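Rendano Grasp Planner
Motion and grasp planning software for close-quarters disassembly and service work

Overview
Lerkell
Rendano Grasp Planner is a software package for two-finger grippers working inside cabinets, housings and enclosures. It takes depth and color data from a wrist camera, builds a local model of the space in front of the fingers, and returns a grasp pose together with an approach path and a retreat path. All three are checked as one item. If the retreat path fails, the grasp is not offered.

The package runs on an ordinary Linux computer next to the arm controller. It does not replace the controller and does not close any safety loop. Safety-rated stops, speed limits and force limits remain with the arm and must be set up there before Rendano is connected.

What the package contains
Rendano Core – the planner, the collision checker and the local map.
Liepiņa – the perception module. Labels rigid parts, flexible parts and unknown regions in the wrist camera view.
Sikness – the offline replay tool. Loads a recorded run and steps through it with the map, labels and planned path shown together.
A command line client and a C++ and Python library for calling the planner from a task program.

Liepiņa and Sikness can be licensed separately. Core needs a perception source, but it need not be Liepiņa; any node that publishes labeled points in the documented message format will do.

Working in enclosures
Most planners treat the workpiece as a set of solid obstacles. In an opened computer tower this leads to one of two results. Either the cables are mapped as solid and the planner finds no path, or they are filtered out and the fingers catch on them. Rendano keeps a third class for flexible parts. A cable region may be passed at reduced speed, with a clearance set by the user, but it may not end up between the fingers and the target at closing. The check is made on the closing motion itself, at each step of finger travel.

Sheet metal edges are handled on their own as well. Depth sensors tend to lose thin folded edges and the rims of cutouts. Liepiņa fits planes to the larger faces first and extends them to the edges found in the color data. The extended area counts as solid until the camera has seen through it from a second viewpoint.

Regions that the camera has not seen are closed to the gripper by default. The planner can ask for another view, and will propose a wrist pose that opens up the largest unseen part of the path. The number of extra views per grasp is a setting. The default is two.

Gripper model
The gripper is described in one file: finger shape, linkage, housing and any brackets that move with it. The full linkage should be entered, including screw heads that stand out from the arms. With parallel linkage grippers the outer arms swing wider than the fingers as the jaws open, and in a narrow case the arms usually touch first. Rendano checks the swept volume of every moving link over the whole stroke.

The same file masks the gripper out of the camera view. A wrist camera mounted low behind the fingers may have more than half its image taken up by the housing. The mask is computed from joint position for each image, so the area between the arms stays usable when the jaws are open.

Specifications
Planning method: sampling-based, with a fixed random seed available for repeatable runs
Median planning time, tower case test set: 317 ms
Local map update: 14 Hz
Map volume: user-defined box, fixed to the wrist or to the workpiece
Finger types: straight, tapered, user-defined mesh
Supported grippers: two-finger, parallel or pivoting
Interfaces: C++, Python, ROS 2
Log format: single file per run, readable by Sikness without a connected arm
Test cases supplied: 52 recorded enclosures

Planning time was measured with the flexible class turned on and one extra view allowed. Times are longer where the target lies behind a cable bundle, and the planner may use its full time limit before reporting that there is no path.

Setup
Calibrate the wrist camera to the tool flange before the first run. The calibration routine takes some 18 poses and writes the result to the cell file. Repeat it after any change to the camera bracket or the fingers.

Load the gripper file and run the mask check. The outline drawn on the live view should follow the housing and both arms through a full open and close. A gap of a few pixels can be taken up with the mask margin. A larger gap means that the calibration or the gripper file is wrong, and the margin should not be used to hide it.

Set the map box so that it takes in the enclosure and a hand's width outside the opening. The table may be left out if it is already present in the controller as a fixed plane.

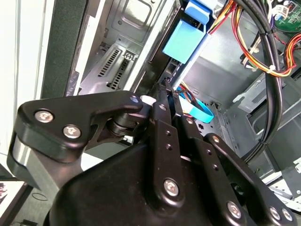
Page last changed: September

Tower case profile
The tower case profile is a set of planner settings for desktop computers with the side panel off. The fingers go in nearly closed, tips together, and open only when the tips are past the edge of the drive cage. Power supply wires and flat SATA cables are both labeled flexible. The profile sets a larger clearance for flat cables near their connectors, where they bend least.

Vent rows and small cutouts in the chassis are treated as solid faces. Drive bays are treated as openings. Colored plastic drive caddies can be given as targets by name if a sample view has been stored; otherwise the task program passes a point and a direction.

Known limits
Cables tied into a harness are labeled as one region. Rendano does not predict how the harness moves when a part attached to it is pulled.
Bare bright metal facing the camera can leave holes in the depth data. These stay closed as unseen regions and may block a path that is in fact free.
Green circuit boards are labeled rigid, including any connectors seated on them. Unplugging connectors is outside the scope of the current release.
Fingers with soft pads need a separate mesh for the pressed state.

Licensing
One license covers one arm and one wrist camera. Sikness is licensed per seat and may be used on any number of logs. Evaluation licenses include Core, Liepiņa, the tower case profile and the full test set, and stop planning new paths when they expire. Recorded logs remain readable.

Related pages
Liepiņa message format
Gripper file reference
Sikness release notes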